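From: Roswitha Sutter
To: gripper-talk list
Subject: Re: [gripper-talk] Soft pads or hard fingers for capped tubes?

Hello all,

Lovely to see this thread wake up again, and sorry for the slow reply. We have been moving benches at the Gruvville lab since the start of December and my inbox has been the first thing to suffer.

The question from the Cellville group was:

> We have two arms on a bench and need them to handle small screw-cap tubes, mostly out of a rack and into a tray. We have been offered the Thaler parallel gripper with either hard fingers or the padded ones. The padded ones cost more and we've heard they wear out. Has anyone run both for long enough to have an opinion? Also, does it matter which controller we put behind them? We have a Stendby unit on the shelf doing nothing.
>
> We'd rather not buy two sets of everything just to find out.

I do have an opinion, and I'm afraid it's a long one, so put the kettle on.

We ran the hard fingers first, for 387 cycles, picking a tube from the rack, carrying it across and setting it down. They were perfectly good at holding on. Where they let us down was in the letting go, as the tube would turn a little in the grip on the way over and then come down leaning. With a deep tray you'd hardly mind. With a rack it's maddening, and we had 32 tubes catch on the edge of a hole and need rescuing by hand.

Then we swapped to the padded fingers (four screws, five minutes, and one of the screws is still somewhere under the fridge) and did the same run again. The leaning mostly went away! The pads do wear, you heard right about that, but we got to 3219 cycles before I could see any shine on them, and I'd call that fair for something you can change over a coffee.

On the controller, do use the Stendby if you've already got it. Ours is set quite low on closing force and quite slow on the last bit of travel, and that made nearly as much difference as the pads did. I wish I'd tried it before ordering anything. If your unit has the older menus, the closing speed hides under "Limits", and it took me most of an afternoon to find it.

One more thing about cameras, as somebody is bound to bring it up. Clear glass and clear acrylic gave our depth camera a miserable time. We had better luck teaching the rack corners by hand and letting the ordinary colour view find the caps, which are a nice strong turquoise and stand out against nearly everything.
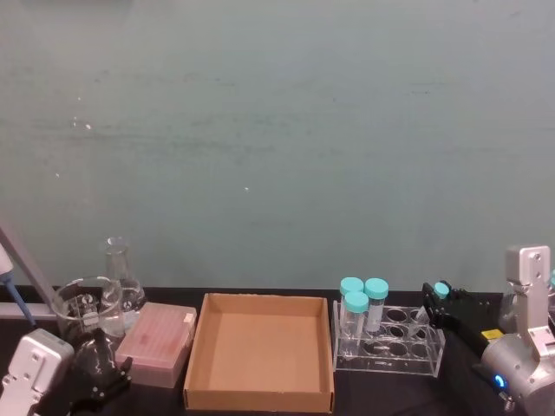 Should you grip the tube by its cap or by its body?

By the body, just under the cap, if your rack leaves enough of the tube showing. Gripping the cap is easier to aim, but a cap that's a touch loose will turn under the fingers and you'll end up chasing it.

I can send our settings file to anyone who wants it, just write to me off-list. And if the Cellville people would like to borrow our hard fingers before they spend anything, they're in a drawer and very welcome to them.

Warm wishes,
Roswitha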